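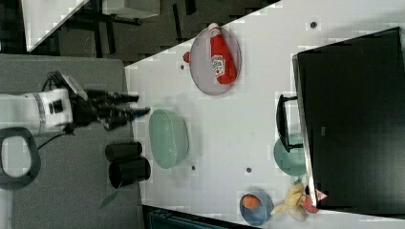
July 2025

Table reset, Ernham room. Went through the tableware and food items and put everything back to the Kurian layout, as the list had drifted since April.

On the white top now: two pale green bowls, the blue bowl with the orange in it, the banana, and the grey plate with the pinkish rim. Ketchup bottle goes on the plate, on its side. Black cups stay off the white top, on the dark grey padding. The small green leaf was on the padding as well. Left it there for now.

Checked the holes in the tabletop for crumbs and grit. Clean. If we want them plugged, Mandetti do caps in packs of 66, far more than we need — ask Sinham whether they have a few spare first.

Bowls: the pale green ones mark easily. Washed by hand with plain soap, no scourer. Four more of the same on order, should do us until the end of the year.

Ketchup bottle is the old one. Weighed it before it went back and wrote the figure on the shelf sheet. Do not swap it for a new one halfway through a set.

Real fruit or plastic — still undecided. Plastic is less bother but the weights are wrong.

Finished at 1630. To do: second grey plate, new shelf labels, wipe the padding.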